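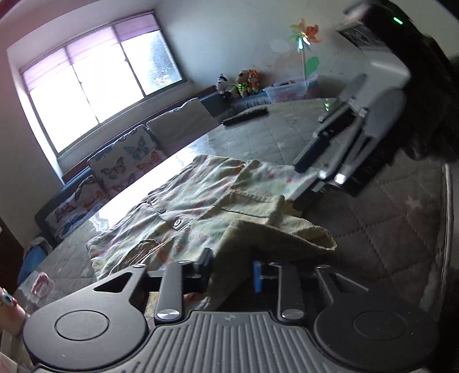
Rotating and Flipping a Mattress

Applies to: innerspring, hybrid and all-foam mattresses, twin through king.

Rotating means turning the mattress 180 degrees so the head end becomes the foot end. Flipping means turning it over so the underside becomes the sleeping surface. Most mattresses sold now are one-sided and should only be rotated. Check the law label or the maker's care sheet before flipping. If the underside is a plain non-slip fabric with no quilting, treat it as one-sided.

How often

New mattress, first year: rotate every three months.
After the first year: rotate every six months.
Two-sided mattress: alternate, rotating one time and flipping the next.

Write the month on a strip of masking tape and stick it to the foot end of the box spring. July and January are easy to remember for a six-month schedule.

Before you start

Strip the bed completely, including the protector. Move lamps and anything breakable off the nightstands. Turn off the ceiling fan. A king hybrid can weigh 132 pounds, so plan on two people for anything larger than a full.

Rotating

1. Stand on opposite sides of the bed.
2. Slide the mattress toward the foot until it overhangs by a foot or so.
3. Each person takes a corner diagonal to the other and walks it clockwise. Keep the mattress flat. Do not let a foam mattress fold.
4. When the turn is complete, push it back against the headboard and square the corners.

Handles on the side panels are for positioning only. They are stitched to the border fabric and will tear under the full weight.

Flipping (two-sided only)

1. Slide the mattress halfway off one long side of the bed.
2. Raise it onto its long edge, resting on the foundation.
3. Walk the bottom edge back to the far side.
4. Lower the mattress away from you, with the second person guiding the top edge.

Checking for sag

Lay a straight board across the bare mattress and measure the gap at the lowest point. Take the reading with nobody on the bed. Many warranties set a minimum depth for a claim, so record the measurement and keep it with the receipt. Check the slats or center support at the same time. A cracked slat produces a dip that rotation will not correct.

Questions about adjustable bases go to Kamran Salehi through the contact form.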